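Shared Workshop Completes Tabletop Robot Arm for Block Sorting

Grornden Workshop members release build notes and parts list for the Griko arm

GRORNDEN, September. Members of the Grornden shared workshop have completed the Griko, a tabletop robot arm built for sorting small blocks by color. The build notes, wiring diagram, parts list and control code are now available to other workshops and home builders at no charge.

The Griko was designed and assembled over 11 months by a group led by Yen-ting Choi, a workshop member who previously built a belt-driven plotter in the same space. Machining was done on the workshop's own lathe and drill press. The parts for one arm, excluding the computer that runs it, come to 800 dollars at single-unit prices.

The arm works over a flat board set on a perforated table. Table panels with a regular hole pattern were chosen so that the arm base, the work surface and any stops could be bolted down at repeatable positions. After a move, the arm is brought back to the same holes and a short calibration routine is run before sorting resumes.
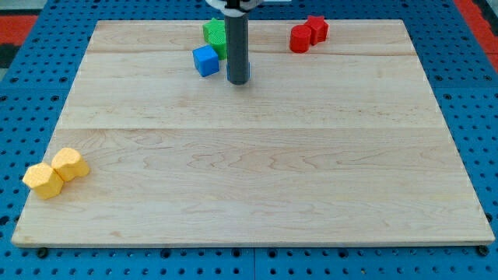
The Griko arm over the maple work board, with blocks in green, blue, red and yellow.

The sorting task uses blocks of one color grouped together on the board. Shapes include cubes, cylinders, hexagonal prisms and star-shaped prisms. The software treats color and shape as separate properties, and a sort can be set up on either one. Mixed sorts, in which color takes priority and shape breaks ties, are supported in the current release but have had less testing.

"The star shapes took the most work," said Choi. "A cube gives you flat faces to close on. With a star, the contact points change with a few degrees of rotation, and a block that is gripped on two points will turn. We ended up rewriting the approach routine so the arm checks orientation before it descends."

The work board went through several versions. An early painted surface produced glare under the workshop lights and caused false color readings. The present board is maple, glued up from several planks. The color thresholds were set again after the change, and the values are included in the build notes along with the procedure for measuring them under other lighting.

In the final bench test, the arm ran 285 pick-and-place cycles, of which 13 ended in a missed or dropped block. Most of the failures involved two blocks in contact with each other, where the software read the pair as a single object. A revised separation step is planned for the next release.

Motor drivers for the project were supplied at cost by Dakard. The control cabinet was wired by Bognár, an electrical repair shop that shares the building. Neither firm has a financial interest in the design.

The workshop will hold an open bench session for builders who want to see the arm run or check their own parts against the drawings. Sessions start at 6:30 p.m. Builders are asked to bring printed copies of the wiring diagram.

About Grornden Workshop

Grornden Workshop is a member-run shared shop with equipment for metalwork, woodwork and electronics. Members pay a monthly fee that covers bench space and machine time. Training is required before use of the lathe, the drill press and the table saw.

Press contact: Yen-ting Choi, Griko project, Grornden Workshop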